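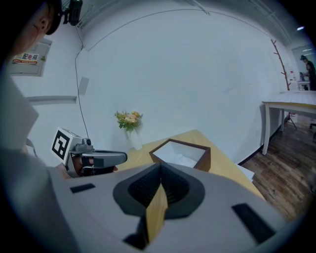

The Shared Table: Order and Upkeep in Common Rooms

Speaker notes, housekeeping session, Zenevel Residences
Afternoon program, November

Opening remarks

Good afternoon, and welcome on behalf of Zenevel Residences. This session deals with the table in the common room. It covers what may stay on the surface, what should be put away at the end of a visit, and how the area next to the table should be left for the next user. The guidance applies to all rooms managed under the Noler housekeeping standard, including the smaller sitting rooms in the Gashi building.

Please hold questions on bedroom furniture until the later session. Kitchens are covered in a separate handout.

(Pause while people find seats. Ask those at the back whether the sound is clear.)

Why the table is treated separately

Last year our residences received 929 written remarks on common rooms. Many of them concerned tables: items left behind, surfaces marked by cups, remote controls that could not be found. The table is the first thing most residents use when they enter and the last thing they check when they leave. Under the older schedule it was listed together with chairs and shelves, and in practice it was wiped only when somebody saw a mark on it.

Under the present standard, the table has its own line on the room sheet. Staff are asked to complete that line before they move on to the floor.

What may remain on the surface

One vase of flowers and one open box are permitted as standing items. The vase should be placed near a back corner, where it does not block the view across the table or get in the way of anyone setting down a tray. Where flowers are artificial, they should be dusted with a soft, dry brush. The stems need to be turned from time to time so that the bouquet does not lean too far to one side. Peach, yellow and cream arrangements have been chosen for several rooms and may be moved between them, provided the room sheet is updated.

The box is for small items that residents need within reach. It should be kept open during the day. If it has a lid, the lid is stored on the shelf and not underneath the box, where it tends to scratch the wood.

(If asked about fresh flowers: they are allowed in the Pasik lounge only, and the resident who brings them is responsible for the water.)

Emptying and cleaning the box

A white interior shows dust and ink quickly. The recommended method is as follows.

Take everything out and set it on a clean cloth.
Turn the box over above a wastebasket and tap the base lightly.
Wipe the inside with a barely damp cloth, beginning with the corners.
Wipe the outer sides with a dry cloth. Dark brown sides will show streaks if too much water is used.
Leave the box open until it is dry, then return only those items that belong in it.

Used tissues are to be thrown away at once. They should not be put back in the box or left beside it, even when the wastebasket is on the other side of the room. A crumpled tissue near the front edge of a table is a minor matter, yet it is among the items residents mention most often in their remarks.

(Show the next picture. Allow a moment for people to look at the table before continuing. Invite comments on the remote control, the tissue and the papers behind the box.) 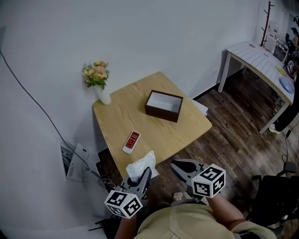
Discussion of the table as shown

Points to draw out, if the audience does not raise them:

The box is open and its white bottom is clear. This is the correct condition before items are returned.

The remote control lies near the front edge. It is easy to find there, and its red face stands out well against the light wood, but it could be knocked to the floor by a sleeve. Our preference is that it be kept in the box or directly alongside it.

The papers extend beyond the far edge. Loose sheets should be squared up and taken to the rack by the door. If their owner is not known, they are held at the front desk for 3 working days.

The flowers stand at the back-left corner, in accordance with the standard. The bouquet leans a little toward the wall and would benefit from being turned.

It should be stressed that a table with a few things on it is not a failure of housekeeping. Common rooms are meant to be used, and staff are asked not to clear a table while residents are seated at it.

The wall and floor beside the table

The area under and beside the table is often left out of the routine. Printed boards and posters leaning against the wall should be hung up or returned to the storage room once the event they relate to is over. Appliance boxes are to be flattened if empty. If they are still needed, they should be labeled and moved away from the place where people put their feet.

Coiled wires under a table call for particular care. They collect dust, and they catch on chair legs and on shoes. Please gather each one in a loose loop, fasten it with a cloth tie and place it in a labeled bag. Cables running down a wall should not be pulled or moved by housekeeping staff. A note to the maintenance office is sufficient.

Distribution boxes on the wall must remain easy to reach at all times. No furniture is to be placed in front of them, and notices may not be taped over their labels.

Wood-plank floors are swept along the length of the boards. Move the table only with a second person, lifting from opposite sides. Dragging leaves marks that cannot be removed without refinishing.

Care of the tabletop

Light wood with a warm grain should be wiped in the direction of the grain. Use the plain cleaner supplied by Noler stores, which is issued in bottles of 600 milliliters. Spray the cloth and not the table. Lift the vase and the box each time, and do not wipe around them, as this leaves pale outlines in the finish over a period of months. Corners deserve attention, above all the one nearest the door.

Waxes and oils are not to be used without approval from the furniture office.

Frequency

Common room tables are to be wiped 2 times daily, in the morning before breakfast service and again after the evening quiet hour begins. The box is emptied once a week. Flowers are dusted on the same visit.

Close of session

(Hand out the revised room sheets. Remind staff from the Gashi building to collect theirs at the side table.)

Thank you for your attention. Written comments on the table line may be left at the front desk through the end of November. The next session begins at 3:30 in the same room and deals with chairs and upholstery.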